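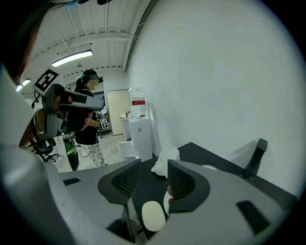

What has the grant paid for in the workroom during this reporting period?

The grant has paid for the black tabletops, repainting of the large white wall, repairs to the ceiling lighting, and the first part of the storage order.

Droris Workroom Improvement Project
Progress report to the Brerkska Fund
Reporting period: January to March

1. Status of the work

The project is on schedule in two of its three work areas. The work surfaces and the wall have been completed and accepted. Lighting repairs are complete except for one replacement cover, which the supplier has promised for April. Storage is behind schedule, and the reasons are set out in Section 4.

The workroom remained open to its users for most of the period. It was closed for three days in February while the wall was repainted and the floor was cleaned. Notice of the closure was posted in advance and sent by email to all registered groups.

2. Work surfaces

The old tables had been repaired many times and no longer stood level with one another. They have been replaced with tables with black tops, supplied and installed by Goh. The dark finish was requested by users who handle small, light-colored items and had trouble seeing them on the former pale surfaces. Pramila Dubey inspected the installation and signed the acceptance form. One table was returned with a damaged corner and was exchanged by Goh at no cost to the project.

Written rules for the tables were issued in February. Users are asked to put away small items and used cloths at the end of each session, to wipe the top with a damp cloth only, and to report scratches the same day.

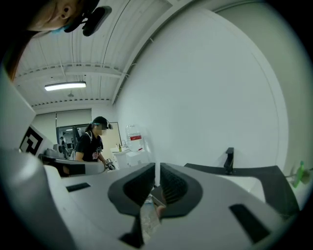

Prepared by Celeste Salgado, Facilities Coordinator, Droris
Reviewed by Xiaoqing Qin

3. Wall, ceiling and lighting

The main wall has been repainted in plain white and will be kept free of shelves and notices, as agreed in the original application. Marks left by the former notice boards were filled and sanded before painting. Minor patching was also needed where the wall meets the ceiling.

The white ribbed metal ceiling and its exposed beams were cleaned but not altered. An earlier plan to install a suspended ceiling was dropped after the Fund approved the change in January, and the money was moved to lighting repairs. The fluorescent fixtures were retained and fitted with new tubes. Neusa Nogueira has asked for a further check of light levels at the tables in the evening, when little daylight enters the building. The check is planned for next quarter.

The glass between the workroom and the adjoining room was also retained. Staff consider it useful to be able to see from one room into the other during busy sessions. The dark framing was in sound condition and needed only cleaning.

4. Storage

The storage order was placed with Zeleck in January. Of the 100 bins ordered, 23 have been delivered. Zeleck attributes the delay to a change in its production schedule and has confirmed that the remaining bins will be sent in a single shipment. Until they arrive, materials are being kept in the former stockroom, and users must allow extra time for setting up and clearing away. Payment for the undelivered bins has been withheld.

5. Comments from users

Sunita Awasthi collected written comments at the end of March. Most concerned the tables and were favorable. Several users reported that dust and lint show plainly on the black tops, and additional cleaning cloths have been ordered from the regular supplies budget. Two groups asked for hooks for coats and bags near the entrance. This item is outside the present grant and has been forwarded to the building manager.

6. Budget and next steps

Spending to date is within the approved amounts for every line. No transfer between lines is requested at this time. In the next quarter Droris will receive and label the remaining bins, complete the evening light check, and install the outstanding lighting cover. Copies of the Goh invoices and the signed acceptance form are attached. The Zeleck invoice will follow with the next report.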